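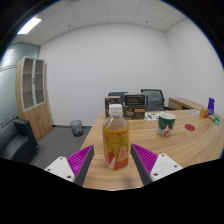
饮料瓶，双指张开，两侧还没碰到瓶身。

11月，下午，接着改《Gudamero 手持夹爪操作规程》。

上一版写得太像合同了，自己翻着都犯困，新来的同事更是直接跳到最后看那张检查表。所以这次我打算先在本子上把每条用大白话过一遍，想清楚哪些真要守，哪些只是当初写着顺手就留下来了，然后再往正式文档里搬。大家路过看到有不对的地方直接在旁边批注，别客气，铅笔在抽屉里。

先说"接近"这一段，因为吵得最多。

旧规程的原文是"夹爪应平稳接近目标物体，并在适当距离处停留"。什么叫适当？什么叫平稳？我拿这句话去问了一圈，答案五花八门，有人觉得停到指尖跟瓶盖平齐就行，有人要一直推到瓶子整个进了两指中间才算。两种录法混在一个集子里，Drultard 那边做分段的时候就抓瞎：同一个"接近结束"的标签，一半打在瓶子前面，一半打在瓶子两边。难怪上回复核退回来那么一大摞！

我现在倾向于这么写：

**接近结束 = 目标物位于两指之间，且左右两侧都能看到桌面。**

开头那张就是我心目中的标准姿势，瓶子和每根手指之间都露着一条桌面，深灰色的接触面朝着瓶子，哪边都没挨上。判断起来很省事，不用量距离，也不用猜操作者心里怎么想的，看画面就成。（以前有人提议拿尺子定一个间隙值，我是反对的，镜头这么弯，靠边的地方和中间的地方根本没法拿同一把尺子去比。）

到了这个位置以后，停 2 秒，再合。

这 2 秒又是一个老话题。嫌长的人说一天录下来光停顿就能停掉一壶茶的工夫，嫌短的人说根本来不及检查两边是不是对称。我自己试了一上午，感觉 2 秒刚好够在心里念一遍"左边、右边、瓶底"，念完就合，节奏还挺舒服的。先这么定，谁有更顺的口诀写在页边上。

有一点要补进去：停的时候手别抖着找位置。停就是停，没对准就退回去重新来一遍接近，别在原地左蹭右蹭。蹭出来的那些小动作最讨厌，训练的时候模型会老老实实学会在瓶子面前犹豫，我们自己教的，怪不着它。

---

关于透明件。

透明瓶子和不透明的罐子要不要分开写规则，我原先觉得没必要，一套通吃多好。可是翻了一遍 Drultard 上的争议记录，透明件的争议确实扎堆。指面贴着透明瓶肩的时候，反光、折射加上里面液体的颜色，标注的同事很难判断到底碰上了没有。夹在标签那一截就好认得多，标签是不透明的，边界清清楚楚。

所以草稿先写成：

- 带标签的透明瓶，优先夹标签覆盖的那一段。
- 没有标签的透明瓶，夹瓶身最直的一段，避开瓶肩和瓶颈。
- 瓶盖不作为夹持部位，除非任务本身就是拧盖。
- 液体颜色、装了多少，写进任务备注，不用写进动作标签。

第三条肯定有人要抗议。夹瓶盖看着确实利索，一圈竖纹摩擦又好，提起来稳稳当当的。可 Alemneh 那套评测里，瓶子是要放进格架的，夹着盖子往下送，瓶身会晃，底对不准格子。我们的演示要是一半夹盖、一半夹身，放到那边去跑就两头不讨好。想录夹瓶盖的，单开一个任务名，别往这个里面混，我没意见。

顺便记一笔，方瓶子的朝向也得管一管。棱朝着指面和平面朝着指面完全是两码事，棱朝着指面的时候一合就转，画面里标签忽然扭过去一个角度，后面分段全乱。写成"平面对指面"四个字……五个字，反正就这个意思。

---

再说"合拢"。

合拢的起点好定，指尖开始动就是。终点难。旧规程写"抓稳为止"，又是一句谁也没法检查的话。软指垫在合上以后还会继续变形，你要等它完全不动了才算，那就等得有点久；你要一碰上就算，有时候其实还松着呢。

想到的办法是把"合拢"和"试提"分开打标签：

合拢结束：两侧都接触到物体。
试提结束：物体底面离开桌面。

两个都是画面上能判断的事情，不涉及操作者手上觉得紧不紧。手感这种东西因人而异，有的人劲儿大，一捏瓶子就瘪，他还说没使劲。

试提的高度我想限制得低一点，离开桌面就行，别一下子举到胸口。低位试提真要滑了，瓶子也就是磕一下；举高了再掉，桌面要是有个坑，采购单又得我来填。

而且低的时候下面那条缝最能说明问题。缝看得见，就是提起来了；看不见，那就再往上一点点。别在备注里写"应该离开了"，这五个字我在 Drultard 上搜过，多得让人想叹气。

---
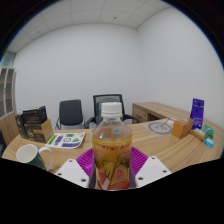

夹持部位要写得能照着查，这是我今天改得最久的一条。最后落在纸上的是"两指压在瓶身下半段，左右对称，提离桌面后瓶身保持竖直"，三个短语，每个都可以单独打勾。照这条过一遍，两根白色手指夹的是瓶身靠下的位置，瓶子立得直直的，刚刚悬在木桌面上方，勾都能打上。瓶底就没那么好办了，一直伸进了画面下面黑掉的那一块，单靠底面那条缝来判断试提结束，碰到这种角度就不灵。所以刚才那条"看缝"得打个补丁：底面可见时看缝，底面不可见时，结合前后帧里瓶子相对背景的位移来判。另外左边那只绿色马克杯，把手正冲着夹爪这边，我看着就惦记，接下来要是往左平移，最先够着的多半就是它。

于是顺着马克杯又多写了一条，"邻近物"：

带把手的东西，把手朝外，背离目标物。实在转不过去就挪远。

这条在旧版里居然完全没有，我翻了两遍。旧版只说"清理工作区域"，而大家对"清理"的理解嘛……有人能把桌子擦得跟手术台似的，有人把东西往边上一推就开录。两种我都不想要。Gudamero 的初衷就是要在有生活气的桌子上录，杯子、纸盒、纸张都可以在，背景太干净了反而没用。规则要管的是会不会碰到，以及会不会在同一段里莫名其妙地变了位置。

草稿：

1. 背景物可以有，数量不限，录制前摆好，一段之内不要用手去动。
2. 目标物到放置点的路径上不放东西。
3. 把手、绳子、敞着口的袋子，远离夹爪活动范围。
4. 换一批背景物，就换一个场景编号，哪怕桌子没换。
5. 纸张压平，翘起来的边会勾到指尖。

第四条请务必、务必照做。上一批就是因为桌子没换，大家就懒得换编号，结果划分训练集和测试集的时候，同一种摆法两边都有，分数好看得让人心慌。查出来以后那批整个重新分了一遍。

---

指面检查。

Ullel 的指垫有竖筋，筋缝里爱藏东西，纸屑、胶渣、糖水干了以后的膜。糖水膜最隐蔽，看着干干净净，摸上去发黏，瓶子放下以后不肯松开，跟着手指一起抬起来一点点。动作标签上就会出现一个奇怪的"放置—又提起—再落下"，标注同事来问我这算几次放置，我也答不上来。

每录 12 段，停下来用湿布擦指面，再用干布擦一遍。湿布干布别用同一块。擦完张开合上空跑一次，看两边是不是同时到位。

安装板的螺丝也一起看一眼。松了的螺丝不会突然掉，它是慢慢歪的，一天下来左右开度差一点，第二天差得再多一点，人天天看就习惯了，回头把头一段和最后一段放在一起比才吓一跳。检查方法：手指轻推板子，有旷量就拧紧，拧紧以后重新做一次开合标定。重新标定要写进记录，写时间，上午下午都行，至少让后面的人知道从哪一段开始数值变了。

换指垫也是一样，左右成对换。一新一旧的组合千万别上，软硬不一样，瓶子一夹就往一边偏。

---

镜头。

- 开录前擦，用镜头布，别用衣角（说的就是我自己）。
- 曝光锁定以后再进入接近段。
- 画面边缘发黑属于正常，不用调；画面中间有雾就得停。
- 镜头转动过以后，哪怕只碰歪了一点，重新标定。

"边缘发黑"那句是今天新加的，上个月有同事一直以为是镜头没装正，拧来拧去，把本来好好的标定拧没了。圆镜头的成像就是那样的，四角本来就没有内容，放着就好。

标注侧也要配套写一句：落在黑区里的部分一律记为"不可见"，不要脑补，不要按常识画框补全。瓶子的底肯定在那儿，谁都知道，但标签记录的是画面里有什么。这条我跟 Drultard 的模板对过，它的可见性字段有三档，"完整""部分""不可见"，够用，不用再申请加字段了。

---

失败怎么记。

这一段我想写得重一点，因为大家都有一种爱干净的毛病，失败了就删掉重录。滑了、偏了、碰倒旁边的东西了，手一快就按了删除。可是失败段是有用的呀！Alemneh 那边做恢复动作，缺的恰恰就是这些，我们删得干干净净，人家再来问我们要，多尴尬。

新规则：

失败段保留，标"失败"，选原因。原因就几种：滑落、偏转、碰撞、定位错、设备故障、其他。选"其他"必须写一句话。

不允许的是：失败以后在同一段里接着录第二次，然后整段标"成功"。一段就是一次尝试。想演示"失败以后怎么补救"，用补救任务的编号。

还有，别为了凑失败故意把瓶子往地上扔。故意的和不小心的动作差得很远，一看就看得出来，扔得太潇洒了。

人不舒服、手酸，停下来歇着，不要硬撑。手酸的时候轨迹会往下坠，自己感觉不到，曲线上看得明明白白。我准备把每轮之后的休息写成必须，现在的措辞是"建议"，而"建议"两个字在我们这儿约等于没有。

---

复核抽查。

手头这一批将近 900 段，全看一遍不现实，我眼睛也受不了。打算按操作者和场景编号交叉着抽，每个组合都抽到。抽查的人不看自己录的，这个不用解释了吧。

抽查时只看这几样，别的先放过：

- 接近结束那一帧，两侧有没有桌面
- 停顿够不够 2 秒
- 夹持部位合不合任务写的
- 一段里有没有手伸进来动背景物
- 失败原因填没填

发现问题先看是不是规程没写清楚。同一个毛病如果好几个人都犯，那多半是条文的锅，回来改条文；只有一个人犯，再单独去聊。别在群里点名，贴段号也不行，段号一查就知道是谁。

第 9 条（掉电处理）今天没动。旧版说掉电以后"立即断开夹爪"，Ullel 的说明又要求先托住物体再断开，两边顺序对不上。我个人肯定先托住再说，瓶子砸脚面上可不好玩，不过白纸黑字的东西得先对清楚再改，先画个问号。**没改好之前，一律按先托住物体执行。**

---

还没想明白的，先扔在这儿：

软瓶子捏瘪了但是没掉，算成功吗？我觉得得加一个"变形"的标记，跟成功失败分开，不然只能二选一，怎么选都别扭。

放置的时候标签面要不要朝固定方向？Alemneh 的格架任务没要求，但是后面如果做扫码就肯定要了。现在加进去会拖慢录制，不加以后又得重来……倾向于先在备注里记朝向，不作为判定条件。

左手和右手持握要不要分开编号。右手录的人多，左手的少，混在一起会不会有问题，没人跑过对比，等这一批分完可以抽一点试试。

傍晚补一句：刚把"接近""合拢""邻近物"三段搬进正式文档了，其余的还在本子上。检查表的格子太小，"夹持部位"那栏字都写不下，我把它跟"备注"换了个位置，打印的时候记得选横向。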